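Teleop / Hand Demo forum > Collecting demos
Thread: handheld grippers vs leader arms for bag packing?

zandness_ray
12/19/24
ok so we have to pick one by next week. Task is packing small stuff into a soft tote. We have one leader/follower setup and two pairs of handheld grippers. Did 81 demos on the leader arms, and the policy is bad. Grabs the item fine, then hovers over the bag like it forgot what it came for. More demos or switch?

klaxonpie
Switch. Leader arms are slow for cloth, you can't feel anything. My guys took twice as long per episode and hated it.

Gerasimos Alexiou
Disagree a bit. 81 is nothing for a bag. Our first thing that half worked had 500 in it, all leader arm. How are you resetting the bag between demos? If it's always opened up nice and neat the policy only ever learns nice and neat.

zandness_ray
Always neat, yeah. Guessing thats a problem

Gerasimos Alexiou
Thats your problem

drummond_bench2
we do handheld for this exact kind of thing. Basket on the left, tote on the right, white sheet over the table so the background stays boring. One item in the basket at a time to start, toothpaste mostly. Left hand goes to the basket, right hand minds the bag.

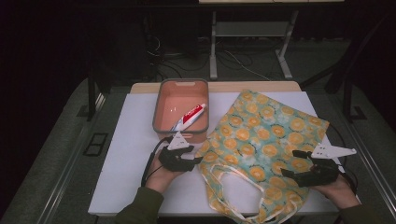

Rule for us is drop the tote, don't arrange it. Handles wherever they land, over the table edge is fine. First batch was 167 demos in an afternoon and a bit, two people swapping. Would not have got near that on leader arms. Downside, you throw some out. Tracking goes when you twist your wrists too far and you don't always notice till later.

klaxonpie
how many thrown out?

drummond_bench2
30 out of that batch. Mostly mine, I rush

hikport_lena
Thats a lot of waste. And handheld lets you do stuff the robot arm can't reach, then you find out on replay. With leader arms if you did it, the robot did it. I'll take slow.

drummond_bench2
fair but you get used to it. Tape a line on the floor and stay behind it, keep elbows in. After a day or so you stop doing the weird reaches.

hikport_lena
"after a day or so" = a day of bad data lol

klaxonpie
Lena you said the same thing about the Grirance kit and then used it for everything

hikport_lena
Different. That was boxes. Boxes don't flop

Gerasimos Alexiou
Both of you are skipping the hover thing. Ray, do your operators pause before going in the bag? On leader arms everybody does, lining up by eye. Policy copies the pause, then gets stuck in it. Watch ten of your episodes and look for it.

zandness_ray
just watched a few. Yep. Big pause every single time, worst one is me

Gerasimos Alexiou
So trim those or redo them. Tell people to pick a path and commit, even if they miss. A miss and a second try is good data, keep it.

klaxonpie
not sure I'd keep misses. Ours learned to miss

Gerasimos Alexiou
Keep it if they recover. Toss it if they give up halfway.

zandness_ray
ok plan is handheld for a new batch w/ messy bag, and trim the old ones seperately, then train both and compare. Will post numbers in February when I have robot time again

drummond_bench2
check your gripper cables before you start btw. Ours snagged on the table leg twice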